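19 avril 2019

J'écris ce soir en français, comme je me le suis promis en arrivant, et je demande pardon au dictionnaire qui est ouvert à côté de moi et que je fatigue beaucoup. Journée longue. Je suis rentré à pied parce que j'avais besoin d'air, et j'ai pensé au retard des horloges pendant tout le chemin, même en traversant le pont.

Je commence par le retard. Depuis le début de la semaine, le bras droit semblait hésiter juste avant de fermer la pince. Natnael disait que c'était le contrôleur, moi je disais que c'était la perception, et chacun de nous défendait donc le travail de l'autre contre lui-même, une forme de politesse assez étrange. Ce matin j'ai enfin ouvert les enregistrements dans Jurnico et j'ai mis les deux courbes l'une sur l'autre : la position des articulations, et la position de l'anse ou du bord que l'estimateur croit voir. Il y avait un décalage constant de 25 millisecondes. Constant, je souligne, donc pas du bruit, pas de la charge du processeur. Les images de la caméra de tête recevaient leur date au moment où elles arrivaient dans la file, et les états des articulations recevaient la leur au moment de la mesure. Deux messages qui portent la même date et qui ne parlent pas du même instant.

Quand le bras est immobile, cela ne fait rien. Quand il descend vite, la pince est déjà plus loin que l'endroit où le planificateur la place, alors Monus corrige, puis corrige sa correction, et cela donne cette hésitation que Natnael appelle « le bras qui cherche ses lunettes ». J'ai dû demander l'explication de la phrase, puis j'ai ri trop tard.

La réparation tient en quatre lignes. J'ai mis le temps d'acquisition dans l'en-tête, et j'interpole les articulations à cette date au lieu de prendre le dernier message reçu. Avec une boucle à 50 hertz, prendre le dernier message était de toute façon une paresse, et cette paresse est de moi, elle date de juillet, j'ai retrouvé mon nom dans l'historique. J'avais même écrit un commentaire : « à revoir plus tard ». Le plus tard était aujourd'hui.

Avant midi, réunion avec Mackenzie Desjardins. Elle voulait savoir si la tâche du sandwich peut être montrée sans un opérateur qui garde la main sur le bouton d'arrêt. J'ai répondu que non. Elle a demandé si c'était un non d'ingénieur ou un non de vérité. Je ne connaissais pas la différence, et je crois que j'ai répondu quelque chose de trop long sur les marges de collision. Elle a noté un seul mot dans son cahier. J'aurais voulu voir lequel.

L'après-midi a été pour la scène de cuisine, toujours la même feuille de papier brun et les mêmes plats de couleurs douces. Neelam les a choisis clairs pour que les yeux se reposent, dit-elle. Mes yeux se reposent, oui, mais ma segmentation souffre. La feuille de salade est vert clair, et l'assiette sous le sandwich est vert pâle. Le masque de la salade coule donc sur l'assiette comme de l'eau, et le centre calculé tombe une fois au milieu du pain et une autre fois près du bord. Neelam a proposé de changer simplement l'assiette. J'ai refusé, avec un peu d'orgueil. Si le système marche seulement quand nous choisissons les assiettes, nous aurons écrit un programme pour nos assiettes.

J'ai essayé deux choses. La première était de donner plus de poids à la profondeur, mais la feuille est mince et elle ondule, et l'épaisseur que je cherche se confond avec l'erreur du capteur. La deuxième était d'utiliser le bord de l'assiette, qui est rond et bien régulier : on ajuste d'abord une ellipse sur l'assiette, puis on cherche dans l'ellipse tout ce qui ne ressemble pas à une assiette. C'est mieux. Le pain sort très bien avec sa croûte dorée, et la salade sort presque. Je garde cette version sur ma branche, je ne la fusionne pas encore.

Il y a aussi la question des piles. L'assiette rose a un bord qui paraît double, et le détecteur dit tantôt une assiette, tantôt une pile. J'ai regardé moi-même sur l'écran, de près, et je n'étais pas plus sûr que lui. Pour le bol rose, c'est la même chose, vu de la tête. Pour un humain cela n'a pas d'importance, il prend et il sent le poids. Pour Monus, cela change la hauteur de prise et donc toute la descente. Araceli Lozano pense que nous devrions laisser l'hypothèse ouverte dans le plan : descendre lentement, fermer, regarder l'effort, et seulement après décider ce qu'on tient. J'aime beaucoup cette idée et elle me fait peur aussi, car aujourd'hui notre état du monde ne sait pas dire « je ne sais pas ». Chaque objet a un type et une pose, point. Il faudrait ajouter un nombre d'exemplaires incertain, et le planificateur devrait accepter une branche à l'intérieur d'une action. Mircea a écouté de sa chaise, il a dit « deux semaines », et il a remis son casque.

La casserole m'a pris le reste du temps. Dans le modèle de collision elle était un cylindre, et le manche était un cylindre plus petit, attaché au premier avec un angle fixe. Quand la pince prend le bord, la casserole peut tourner un peu entre les doigts, et alors le manche n'est plus là où le modèle l'a mis. J'ai ajouté une marge de 5 centimètres sur le manche seulement. C'est laid, et pour l'instant cela suffit : le planificateur ne propose plus de passer au-dessus de l'assiette bleue avec le manche en bas. Mais il refuse maintenant des chemins très corrects du côté des bols, et il fait un grand détour vers l'arrière, avec une élégance de vieux monsieur qui évite une flaque.

J'ai proposé d'estimer l'angle du manche en continu avec la caméra latérale. Natnael a répondu que la caméra latérale n'est pas calibrée par rapport à la tête. Je croyais qu'elle l'était. Il croyait que je l'avais faite, je croyais qu'il l'avait faite. Nous avons donc regardé ensemble le fichier, et il contenait la matrice identité – la belle diagonale de uns – avec beaucoup de décimales, comme pour faire sérieux. Demain matin, calibration, avant toute autre chose. Je l'ai écrit sur un papier jaune et j'ai collé le papier sur mon clavier.

Une petite remarque que je veux garder. En comparant les deux vues, on comprend pourquoi les mots « gauche » et « droite » sont dangereux dans le code. De face, le bras droit du robot est à gauche de l'image, et le grille-pain est à droite. Depuis la tête, tout est retourné. Trois fonctions de notre dépôt s'appellent « left » quelque chose, et elles ne parlent pas toutes de la même gauche. J'ai commencé à renommer : « arm_r », « arm_l » pour le robot, et « img » devant tout ce qui vient d'un repère d'image. Araceli a relu la moitié et elle a trouvé une inversion de signe que j'avais ajoutée moi-même en corrigeant. C'est fatigant, mais je préfère cette fatigue à celle de chercher un bug de miroir pendant la nuit.

Je colle les deux vues dans ce cahier, pour me souvenir de la gauche et de la droite.
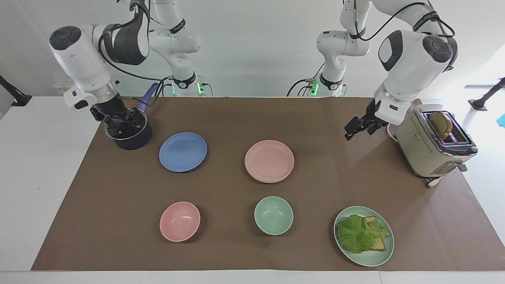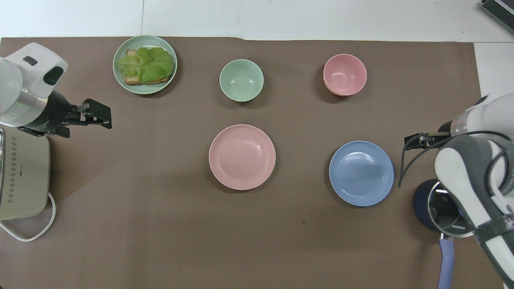 La table du sandwich : vue de face d'abord, vue de la tête ensuite.

Après, nous avons mangé tard chez Pal, Natnael et moi, une soupe et du pain. Il m'a corrigé « je suis fini » en « j'ai fini », et il m'a expliqué pourquoi le serveur avait souri. Je note aussi « une marge d'erreur » et « en marge de », que je confondais.

Pour demain : calibration de la caméra latérale, finir de renommer les bras, relancer l'essai avec les dates corrigées et la marge du manche plus petite. Demander à Mircea si ses deux semaines comptent les tests ou non. Répondre au message de Neelam sur les assiettes, avec moins d'orgueil. Et acheter du café, le paquet est vide depuis ce matin.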